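Orkden opens its packing bench to the learning machines

Orkden is delighted to announce that its Birnville workroom has begun gathering examples of everyday handwork for Lanis, the learning system it is building to help robots cope with paper, card and all the other floppy things that people manage without a second thought.

Wearing straps and printed markers at the wrists, our staff go about small jobs at the bench while every movement is recorded. The first 517 recordings are now safely stored, and the team hopes to reach 1000 by December.

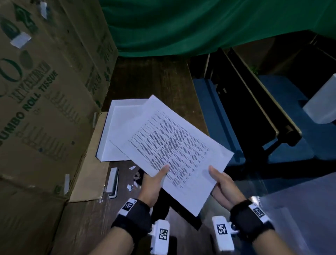
Why paper?

"A sheet of paper bends differently every time you pick it up, bless it," said Myfanwy Dafis, who leads the project. "We want Lanis to learn from ordinary hands doing ordinary work, with all the little pauses and second tries left in."

Pressing a printed sheet into a shallow white tray is the sort of job that asks for both hands at once, and the recordings keep left and right together from beginning to end.
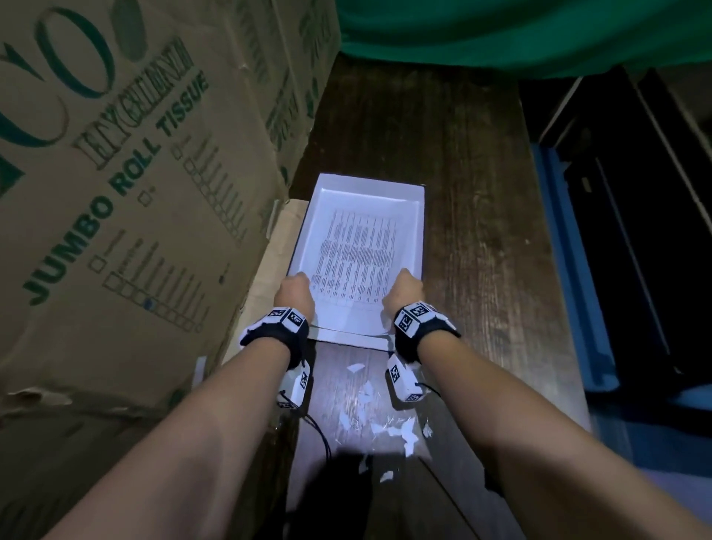
Each recording is then checked by Haf Vaughan and her colleagues, who note where one action finishes and the next begins. They have been wonderfully patient with it!

Firms wishing to suggest a task are warmly invited to write to Owen at the Birnville office.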